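Clearing and wiping down a wooden worktop between jobs

Updated Sep 3, 2025

The method below is for light wooden tabletops with an oiled or waxed finish. Lacquered tops can be cleaned the same way, but skip step 5. Allow 2 short sessions if the top has not been treated since April.

You will need: two cotton cloths, a soft brush, a bowl of lukewarm water, a little washing-up liquid, a shallow tray for small parts and a tin of Kudness oil or similar.

1. Pick up small items first. Pins, knobs, blocks and offcuts go in the tray. Anything with a metal point should be lifted, never slid, as a point dragged under light pressure leaves a line that oil will not hide.

2. Lift cables clear of the surface and wipe beneath them. Grit collects along a cable that stays in one place. Equipment that is too heavy to move can stay where it is; clean up to its base with a folded cloth.

3. Brush along the grain, towards the nearest edge. Do not brush across it. Empty the dust into a bin before bringing water near the table. 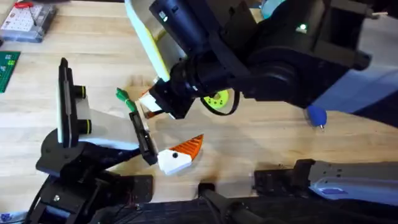 Light wooden top with small parts still out. The blue item with the metallic pin is the kind to lift first.

4. Add a few drops of washing-up liquid to the water. Wring the first cloth out until it no longer drips, then wipe in straight, overlapping strokes. Go over the same area with the second cloth straight away. Standing water raises the grain and leaves a rough patch.

5. Once the wood is fully dry, apply a thin coat of oil. Leave it for the time stated on the tin and buff off the excess. Lay used cloths flat outdoors to dry before disposal, as oily cloths left bunched up can catch fire.

Rough patches: sand lightly by hand with 300 grit, along the grain only, then repeat steps 3 to 5.

Return the small parts from the tray once the oil has cured. Felt pads under anything with a hard base will cut down on marks. The Dufour adhesive type holds well on painted metal but needs pressing down again after a day.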